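## 4. Setting up a product listing for trade retailers

Use this section once your Caritix account is active and your company details have been approved. It covers adding a hand tool or jig to the catalog, entering stock, and sending the listing to a retail buyer.

You will need:

- the product name and part number
- a barcode for the single item and one for the outer carton
- packed weight and carton size
- your trade price and suggested shelf price
- safety sheets, if the product includes adhesive, oil or a battery

### 4.1 Create the product record

1. Sign in and open **Catalog > Products**.
2. Select **New product**. A blank record opens on the **Basics** tab.
3. Type the product name as it is printed on the pack. Leave out the company name, which Caritix adds from your account.
4. Enter the part number. Letters, numbers and hyphens are accepted. Spaces are removed when you save.
5. Choose a category. Marking jigs and drilling guides go under **Measuring and layout**, even if they are sold with a drill bit.
6. Select **Save draft**.

**Note:** A draft can be seen by everyone on your account. It can't be seen by retailers until it has been released (see 4.4).

If you are moving over from Garkex, don't retype your products. Export them from Garkex as a CSV file, then use **Catalog > Import**. The importer takes up to 200 lines per file. Split longer lists and load them one after another. Part numbers that already exist in Caritix are skipped and shown in the import report.

### 4.2 Enter pack and carton details

1. Open the **Packing** tab.
2. Enter the single-item barcode and press Tab. A green check appears when the check digit is correct.
3. Enter the carton barcode in the second field.
4. Enter the number of items per carton.
5. Enter the packed weight of the carton. Use pounds or kilograms, and pick the matching unit from the list.
6. Enter length, width and height of the closed carton.

**Caution:** Do not use the same barcode for the single item and the carton. Retail warehouses will book in one item for every carton scanned, and the count has to be corrected by hand at their end. Hájek rejects the whole delivery when this happens.

### 4.3 Enter prices and opening stock

1. Open the **Prices** tab and enter the trade price without tax.
2. Enter the suggested shelf price with tax.
3. To offer a volume price, select **Add break** and enter the quantity and the new price. You can add up to 9 breaks per product.
4. Open the **Stock** tab.
5. Select the location. New accounts have one location, named after the town in your company address (for example, Dodaldale). Further locations are added under **Settings > Locations**.
6. Type the quantity on hand and select **Post**.

Posted stock can't be edited. To change it, post an adjustment. If you counted 2,206 units and posted 2,468 by mistake, post an adjustment of -262 and pick **Entry error** as the reason. Both lines stay in the history.

**Note:** Stock that is set aside for samples should be posted to its own location. Otherwise it is offered to buyers as available.

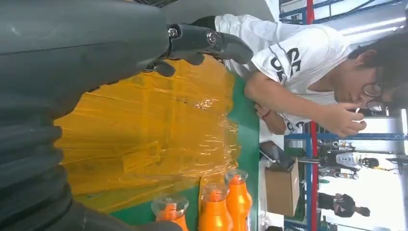
### 4.4 Release the listing

1. Open the product and select **Check listing**. Missing fields are marked in red.
2. Fill in the marked fields and run the check again.
3. Select **Release**.
4. Tick the retailers who should receive the listing. Only retailers who have accepted your company appear in the list.
5. Select **Send**.

The status changes to **With buyer**. You can still edit the description and photos at this stage. Prices and barcodes are locked until the buyer replies. Listings sent after 4 p.m. go out the next working morning.

### 4.5 If the listing is returned

| Message | What to do |
|---|---|
| Carton size missing | Complete all three fields on the **Packing** tab. |
| Barcode in use | Search the catalog for the barcode, including archived products. |
| Shelf price below trade price | Check that the two prices have not been swapped. |
| Category not stocked | Contact the buyer before you resend. |

After making changes, select **Resend**. The buyer sees the new version along with a list of the fields that changed. To withdraw the listing, select **Recall** and confirm.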